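Macarena Garrido @macarena.garrido
Redoing my work table this month, one thing at a time. Starting with the lamp, as that's what I get asked about.

1/ I used to have a lamp plus a power strip on the floor. The strip collected dust and I had to crawl under the table to plug in my phone. I wanted both jobs done by one thing.

2/ The lamp I went with has the outlets in the base. Two take three-pin plugs and two take two-pin. The button is next to the stem, with a small light on the other side of it.

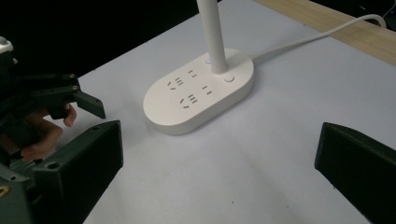
Last changed: Aug 16, 2021

3/ I paid 21 for it, secondhand, from Florencio Toledo, who was clearing out his office at Nanum. New ones were 86 at the store I checked in May, so I didn't argue.

4/ Things I plug into it: phone, laptop, pencil sharpener. Nothing that heats up. The kettle and the glue gun stay on the wall outlet – I don't want that kind of load on a desk lamp.

5/ Placement took a few tries. I draw with my right hand, so I like the light coming from the left. The base goes near the middle and the cord leaves over the far edge.

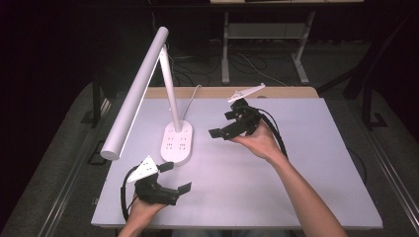
6/ Big plugs are the weak point. My laptop charger is wide and crowds the outlet next to it. A short extension fixes that, but then there's another cord on the table.

7/ A few of you asked about the white top. It marks easily. I wipe it with a damp cloth and a little dish soap, and pencil comes off with a plain eraser.

8/ Still to do: drawers, the paper shelf, and a cup for pens that doesn't tip over. Drawers are next – I have 9 to empty and most of them are full of old receipts.

9/ If you have a lamp like this, tell me how you deal with wide plugs. I'll add the good answers to the thread.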